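Plamar Toy Library - your questions

Last updated 2020-01-13. Quick answers, will tidy this page up when theres time.

Who can join?
Anyone with a child under eight in Grikevdale or Plirnunside. Grandparents, childminders, foster carers - all fine. Bring something with your address on it.

What does it cost?
Free to join. 59p a toy for two weeks. Big stuff (slides, ride-ons, the play kitchen) is a bit more, price is on the tag.

How many toys can I take?
Four at a time. Puzzles count as one. Party boxes don't count towards the four but need booking ahead.

How do I know what you've got?
Nearly 300 toys on the shelves at any one time, and the printed list is by the door. No online catalogue yet. We keep being asked. It's coming.

Can I reserve something?
Yes, by email or at the desk. Held for one week then back on the shelf. Sorry, no phone reservations, we lose the bits of paper.

What if we lose a piece?
Tell us. One missing puzzle piece, no charge. Half the train track, we'll need to have a chat. Please check down the sofa first, most things turn up there.

And if something breaks?
Toys get broken, that's normal. Don't glue it, don't bin it, just bring it back in a bag with all the bits. Anything with batteries - please take them out if they've leaked.

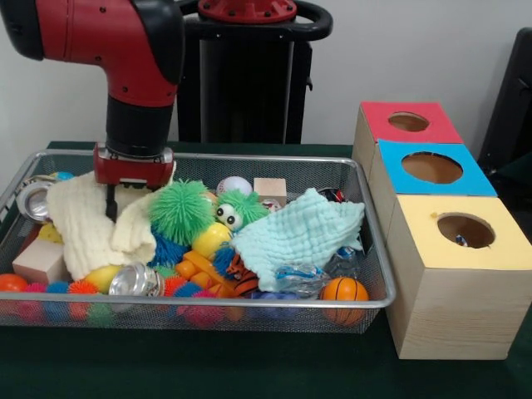
Do I need to clean toys before bringing them back?
Yes please. Warm soapy water for plastic, damp cloth for wood (don't soak it, it splits). Soft toys can go through a cool wash unless the tag says otherwise. Dry them properly, damp things in a sealed bag are horrible by the time we open it.

Do you take donations?
Yes but not in January, we are full to the ceiling. From next month: complete games, building sets, dressing up. No car seats, no helmets, no magnets, nothing with a missing battery cover.

Where are you?
Greco Hall, Plirnunside, side door. The front door is the dance school and they will send you round. Ramp at the side, pushchairs can stay in the corridor if you leave a gap.

I'm late bringing something back, is there a fine?
No fines. Do renew though, somebody is usualy waiting for it. One email is enough, put your member number in.

Can nurseries and playgroups borrow?
Yes, group membership is seperate. Up to 12 toys for a half term. Ask at the desk for the form.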